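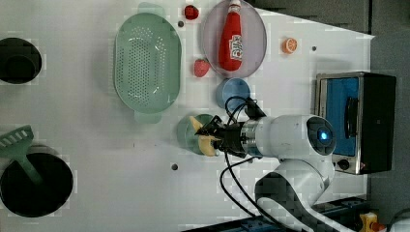 Moderator note from the Wevcombe board: two older threads on the open lab day have been folded into this one, so please add new answers at the bottom and don't start another. The original question stays as it was posted.

## What should I expect from the robot kitchen demo at the Redevari open day?

Asked in **Visits & Events** - tagged *robot-arms, open-day, first-visit*

I just signed up for the October open day at Redevari and I'm so excited I've already told everyone at work! The sign-up page says there will be a "table manipulation demo, kitchen set" in the morning and again after lunch, and that's really all it says.

I have never seen a robot arm working in person. I've watched plenty of clips but they are all sped up and cut together, so I have no idea what the real thing feels like. A few things I'd love to know from people who have been:

- How close do you get to stand?
- Is it running by itself or is a person driving it?
- Is it worth going to both sessions, or is the second one the same thing over again?
- Can you ask for a particular object, or do they have a set list?

I'm bringing my niece, who is 8 and asks more questions than I do. I have no technical background at all, just a fan. Thanks in advance!

---

### Answer 1 (accepted)

Oh, you're going to have a great time. I went last year and the kitchen table was the best part of my whole day, and I say that as somebody who went for the big palletizing cell in the main hall.

The setup is simple. One white arm with a black two-finger gripper, a white table, and a bunch of toy food and kitchen things spread over it. There's a black pot and a bigger black pan with a green spatula, a pale green colander, plates in different colors, and a little toaster oven. The food is play food - banana, strawberry, ketchup bottle, a slice of orange, that sort of thing. Your niece will probably own half of it.

**How close.** There was a rope, and if you got to the front you were near enough to hear the gripper. It's a small click and a whir, much quieter than I expected. Kids were waved up to the front. Get there before the talk starts, the room holds far fewer people than the hall does and they do close the door.

**Who's driving.** Both, when I was there! The first part was a person steering the arm with a hand controller. They explained that they record those runs and use them to teach the arm. They told us they had 200 recorded runs for one task, moving the banana, and I remember thinking that was a lot of banana. After that they let go and it ran on its own from what it had learned. You could tell the difference right away. With a person it goes, stops, backs up, goes again. By itself it was smoother but it would sometimes hang over a plate for a few seconds before it made a move, and the whole room went silent waiting for it. I loved that part.

**Same show twice?** The talk was the same. The runs weren't, they moved things around on the table in between. I stayed for both and would again.

**Requests.** They had a list, but toward the end they took a few from the audience. A kid asked for the strawberry to go in the colander and the arm missed it on the first try, nudged it along the table, and got it on the second. Biggest cheer of the day. So tell your niece to have something ready.

One thing I wish I'd known: it's SLOW. One pick and place can take as long as it takes to say this whole paragraph out loud, and then some. If you go in expecting the sped-up clips you'll be let down for five minutes, and after that you start noticing how it lines up the fingers before closing and you're hooked.

Edit: parking is behind the Varela building, not in front. The front lot fills up early and the sign for the back one is tiny.

> **Comment:** Can confirm on the parking. Also bring a sweater, they keep that room cold.

> **Comment:** Did they use the toaster oven at all when you went? They never got to it in my session.

> **Comment (answer author):** Only the door, and only with a person driving. It got it open on the third go. I'd love to see it done on its own this year.

---

### Answer 2

I help out with a school robotics club and took a group of 18 to the afternoon session, so a few things from that side.

The quiet stretches are hard for younger kids. We gave ours a job, which was to guess where the gripper would grab each thing before it moved. A banana is a good one to start with. Most of ours said "by the end, like a handle," and then the arm closed around the middle. That got a good argument going about balance and about why you might hold something differently if you only had two fingers and they were both stiff. The plates set off another argument. They lie flat, so where do the fingers go? I won't spoil it, ask your niece what she'd do.

Good questions that got good answers from the people running it:

- How hard does it squeeze, and how does it know when to stop?
- What does it do if you move the food while it's reaching? (They showed us! It carried on to the old spot a couple of times and corrected itself once.)
- Why toy food? They said it doesn't go bad, it's light, and they can drop it all day.
- What's the hardest thing on the table? They said the spatula, which surprised everybody.

A question that did NOT get far was "can it cook my dinner." They were very nice about it but they must hear it every session. The answer is no.

There's a printed sheet by the door with a diagram of the arm and the names of the joints. Grab one on the way in, they'd run out by the time we left. Room number was 212 when we went, up the stairs by the Vitia booth, and there's an elevator around the corner if you need it. Check the map at the desk though, they shuffle rooms every year.

Have fun, and please come back and tell us what it did with the toaster!

---

### Answer 3

went two years ago, it was ok. the arm stopped halfway and they had to restart it so we mostly saw people typing. the big hall is better imo. snacks are free tho

> **Comment:** That was the year before they redid the room, I think. Much better now. The restart was kind of fun to watch too, they talked through everything they were checking.

> **Comment (asker):** Thank you all so much!! We're doing both sessions and my niece has picked the ketchup bottle for her request. She wants it stood up on its cap. I told her that sounded mean and she said it's a fair test.

> **Comment:** Upside down ketchup is a tough one, good luck to them. Morning crew is usually the more relaxed about requests, so I'd try it there first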